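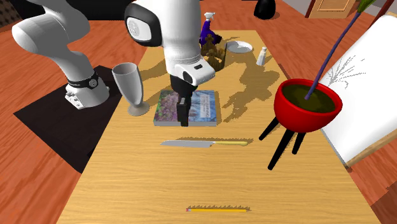 Planner treats the book as a wall once the gripper touches it

Posted by mossgrid in Simulation & Planning

Hi all! I'm getting into tabletop manipulation in sim and loving it, but I'm stuck. My task is "slide the book toward the vase without hitting anything." The approach is fine and the fingers come down on the cover. Then I ask for the slide and the planner gives up with "start state in collision." The knife, the pencil and the vase are all in the planning world as meshes, and so is the book. I'm running Darkeo for planning on top of a Praren scene, with the planner capped at 300 iterations. Raising it to 820 changed nothing. Is my seed bad, or am I missing a setting?

hexbolt_9
Your seed is fine, and more iterations can't help, as the search never starts. The planner checks the first pose, finds the fingers touching the book, and stops there. You want to allow that one contact:

1. Before the slide, add the pair (finger links, book) to the allowed collision list.
2. Attach the book to the gripper link so its mesh travels with the arm and gets checked against the vase.
3. Allow book and table too, or you'll get the same error with a different name in it.
4. After you lift off, detach and remove all three pairs.

Please do step 4! I left mine in once and spent an evening wondering why my arm was happily going through a cereal box.

Also, attaching is a planning fiction — the physics doesn't know about it. If the book slips under the fingers, your planning world is wrong from then on. I re-read the book pose every 20 control steps and replan if it has drifted.

tandemloop
had this in June, just turned collision checking off for the slide. worked for me

quietservo
I'd skip that one with a vase so close to the path. Everything hexbolt_9 wrote is right, and I'd add one thing: a pure position controller will either press too hard or lose contact. Clondska has a hybrid mode where you hold a downward force and control position in the plane. I start at 30 percent of the force limit and go up until the book follows. The Hutsuliak plugin plots contact force live, and it's such a joy for tuning this — you see the slip as a sudden dip in the curve.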